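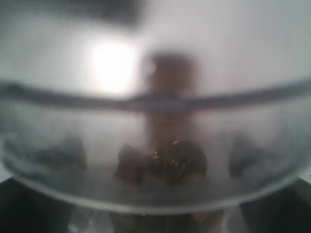 Jan 30, 2024
Horkville mastering room, workshop notebook
Job 3404: Rivov, second album, tape transfer

Reels 1 and 2 were transferred today at the client's request. The speed was checked against the tone at the head of each reel, and reel 2 required a small correction. All nine songs are accounted for, including the slow waltz listed on the box as "Mathebula."

The acoustic guitar on song 6 carries a low hum between phrases. A narrow cut removed most of it but thinned the lower strings, so the cut was reduced by half. The vocal was left untouched.

The Nurico compressor was tried on the full mix and then bypassed. It pulled the hand drums forward and flattened the end of the waltz. Colleagues who prefer it for this record are asked to enter their settings on the facing page.

Outstanding: fade length on song 2; spacing between the last two songs; written approval of the running order. Vinyl sides are to be cut in April. Reels have been returned to the shelf, tails out.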